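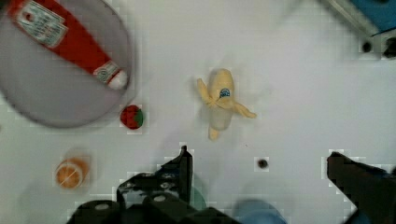
Adjoa Tsikata says I had made up my mind before we got out of the car, and that I'd have found fault if the thing had cooked us a three course meal. Maybe so. I told her I would have been happy with one course.

December 24, 2021

House quiet, pies done, so I'm going to write up the Wallier open day before I forget it or start being nice about it.

We got there late on account of the Flirdale road being closed again. They gave us coffee and a lanyard each and sat us in with the second group, 15 of us, mostly parents with bored kids. A young man talked for a long time before anything moved. He used the word "household" a great deal. The arm will help in the household, the household is the next big step, every household has a kitchen. I wrote "whose?" on the back of my program and Adjoa took my pen away.

Then we saw the kitchen. It's a white table with toys on it. A toy strawberry, a toy banana half out of its peel, a slice of orange, a ketchup bottle lying in a dish. My granddaughter has a nicer set. I don't mind toys, everybody has to practice on something, but after that speech I was expecting at least a real onion.

What the arm did was pick up the banana and put it down. It went out over the table, stopped, thought about it, came down, closed its two black fingers, missed, went back up and did the whole business again. Second time it got hold. The parents clapped. I timed one try at 48 seconds by my watch, and that was a good one. The young man said speed wasn't the point at this stage. I asked what was, and he said reliability. I asked how many tries out of 50 come off, and he said it depends on the object and on the light. That's fair enough, I suppose, but it isn't a number.

I'll put down the good parts too, or Adjoa will say I left them out. It was quieter than I expected. It didn't fling anything. When a boy asked if it knew the strawberry was a strawberry, the young man took the question seriously and gave him a real answer, something to do with how many times it has to be shown a thing, and he said 200 was a small number of times. The boy said he only needed one. Biggest laugh of the afternoon. 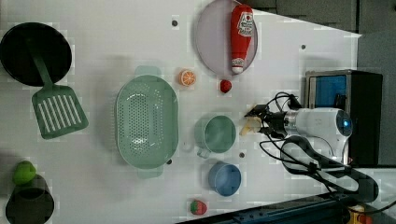
The toy kitchen at Wallier, seen from above.

Akua Baidoo stayed behind to ask about money and got further than I did. They're hoping for a second room in February, and there's talk of sharing with the Uibo people over in Wikham. She thinks it's all worth doing. Her mother can't grip a cup any more and she would take a slow arm over no arm. I had no answer to that in the parking lot and I don't have a good one now, except that I'd want to see it hand a person a full cup before I promised her mother anything. I saw cups on that table. I didn't see it try one while we were there.

They gave us a leaflet on the way out with a family on the front, all laughing at a salad.

Adjoa wants to go back for the February one. I said I'd drive if they let me bring the onion. Need to ring Akua about tomorrow, and find the good tablecloth.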